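Staying at Hadholm: Frequently Asked Questions

Hello and welcome! Sheena Cowie and Radosław Makowska here. We get a lot of the same questions by email (we enjoy them, please keep writing), and after answering the one about towels for what must be the hundredth time, Sheena sat down one rainy March evening and started this page. It has grown a good deal longer than she meant it to. If your question isn't covered, send us a note and one of us will get back to you, usually after supper.

What exactly is Hadholm?

It's a big old farmhouse that we rent out by the week to people who want to paint, draw, sew, write or just sit somewhere quiet with a cup of something. You have the whole place to yourselves. It used to be Radosław's uncle's house, and before that it was a dairy, and you can still find the hooks in the back hall where the pails hung. We live across the lane, close enough to help if the hot water quits and far enough that you won't hear our dog. Well, you may hear our dog a little.

How big is it?

The house is 2,000 square feet, not counting the porch. There are four bedrooms, a kitchen, a front room with the woodstove, and the long workroom on the north side. Most groups are four to six people. We've had seven, with one of them on the pull-out couch, and she wrote to tell us very politely that seven was too many. We agree with her, so six is now the limit.

How do I book?

Email us with the week you'd like and a line or two on who's coming. We'll write back with the open dates and a short agreement to sign. We don't use any of the big booking sites. It isn't that we have anything against them, we just like knowing who's in the house, and Radosław keeps the calendar in pencil on the kitchen wall and would be lost without it. A deposit of $63 per person holds your week, and the rest is due when you arrive. Checks are fine.

What if I have to cancel?

Life happens and we try to be decent about it. If you let us know a month ahead, you get your whole deposit back. Less than a month and we'll do our best to fill the week, and if we manage it, you still get it back. If we can't, we'll hold your deposit toward another stay, and you can use it whenever you like.

What time can we get in, and when do we have to be out?

Arrival is any time after three in the afternoon. We ask you to be out by ten in the morning on your last day, though if nobody is coming in behind you we're easy about that, so do ask. The key is in the blue crock on the porch. If you'll be coming in after dark, please tell us and we'll leave the porch light on, because that second step is higher than the first one and it has caught a few people carrying suitcases.

How do we find you?

Please don't trust your phone for the last stretch. It will try to take you up the gravel road by the quarry, and then you'll be stuck behind a gate, calling us, with one bar of signal. Come through Cunudport on the main road, go past the feed store and the church with the green door, and take the second left after the bridge. It's 15 minutes from there. You'll see our mailbox, which leans. We'll send a hand-drawn map with your agreement.

Can we come without a car?

You can, with some planning. The bus runs as far as Cunudport, and one of us can usually meet you there if we know the time. Once you're here you'd be fairly dependent on your own two feet, though, and the grocery store is not a walk anyone would do twice. If your group is coming in several cars, it's worth having a chat among yourselves beforehand, as the yard only fits three comfortably.

What's in the workroom? What should we bring?

There are tables, chairs, two easels, a deep sink, and shelves you're welcome to fill. The light from the windows is lovely until late afternoon, and after that you'll want the lamps. We ask you to bring your own paints, paper, fabric, yarn or whatever it is you work with. People do leave things behind for the next group, and the shelf of odds and ends has become one of the nicest parts of the house, full of half-used sketch pads and jars of buttons. Please take from it freely and add to it if you can.
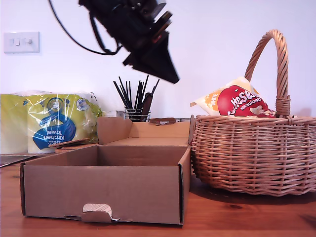
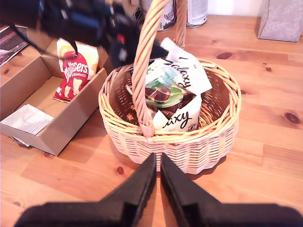
Can we use oils and solvents?

Oils, yes. We'd ask you to stick to the low-odor kind of thinner, keep the windows cracked open, and never pour anything down the sink. It all goes into a septic tank, and the septic tank has opinions. There's a lidded can by the back door for used rags. Spray fixative should be used outdoors, please, and downwind of the laundry if we've got sheets on the line!

Do you teach classes?

Not as a rule. Sheena taught printmaking for a long time and is now very happily retired from it. If your group would like an afternoon with her and the little press in the shed (it's called the Ploltiretti, after the name painted on its side, and neither of us has ever found out who or what that was), ask when you book. She says yes more often than she says she will. There's no charge for it, but she does like cake.

Is the kitchen properly equipped?

We think so, and we cook in it ourselves when the house is empty. You'll find a gas range, a full-size fridge, a good soup pot, more mugs than you could possibly need, and knives that Radosław sharpens between visits, so please go carefully the first day. We leave coffee, tea, oil, salt, sugar and a dozen eggs. There's no microwave. We had one and it died, and then so few people missed it that we never got another.

Where can we buy food?

The grocery store in Cunudport has most things and closes at eight. For bread, go to Rimkutė, the bakery on the square, and go early. The rye with caraway sells out before nine in summer. They'll put a loaf aside if you call the evening before, and they'll also do a tray of rolls for a group if you give them two days. The farm stand at the bottom of our lane runs on an honor box, so bring small bills. Tomatoes there are worth the whole trip in August.

Are sheets and towels included?

Yes! Beds are made up when you come, and there are two towels each. Please bring an old towel of your own for wiping brushes and muddy feet. Our poor white hand towels have been through a great deal, and one of them is now permanently the color of a plum.

Is it warm in winter?

The front room is very warm, the kitchen is warm once you've started cooking, and the bedrooms are what Sheena's mother used to call fresh. There are extra quilts in the chest on the landing. The workroom has its own heater, and you should switch it on a good half hour before you want to sit down in there. Firewood is stacked along the shed and you can use as much as you like. Bring slippers, thick ones.

Is there internet?

There is, and it's good enough for email and for looking up pictures of herons. It isn't good enough for six people to watch movies at once. The password is on a card inside the cupboard with the mugs. Cell signal is best at the top of the garden, next to the compost, where you'll find a bench.

Can we bring a dog?

One well-behaved dog is fine, two if they're small and fond of each other. We ask that they stay off the beds and on a leash near the hens. Cats, we're sorry to say, don't travel well to Hadholm, and after the week we spent coaxing one down out of the rafters we've stopped saying yes.

What about children?

They're very welcome, with the warning that there's a pond past the orchard and it has no fence around it. We have a high chair and a crib, and a box of wooden blocks that were Radosław's. Tell us ages when you book and we'll set things up.

Is the house accessible?

Partly, and we'd like you to know the details before you decide. There are two steps up to the porch and no ramp yet. One bedroom and a bathroom with a walk-in shower are on the ground floor, and so are the kitchen and the workroom. The doorways downstairs are wide, except the one to the pantry. If you'd like measurements of anything at all, ask, and Radosław will go over with his tape and send them the same evening.

What do we need to do before we leave?

Wash up, strip the beds, take the food out of the fridge and leave the key back in the crock. Trash goes in the bin by the shed with the lid clipped down against the raccoons. Please sign the guest book, too, and draw in it if you're so inclined. We're on our third volume, and the first two are in the front room on the shelf beside the stove.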